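Workshop Tips: Before You Buy a Gripper

Price the pads along with the gripper. Foam and rubber wear at the edges first, and a spare set from Bruvent took 7 days to reach us. Order two sets up front.

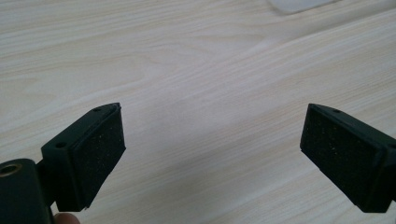

Measure your widest part, then check it against the full opening listed by the seller. Barredo and Emport list theirs differently, so ask for the number in writing.

Bring your own samples to any demo. Thin plastic sheet bends and twists in ways a block does not, and a sales sample will be a block.

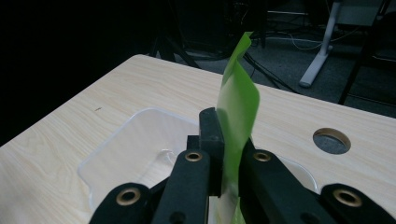
Put screws, inserts and trays on a separate budget line. Rosimeire Marinho keeps ours and reviews it every January. Leave room on the table for a tray.

Updated Oct 30, 2024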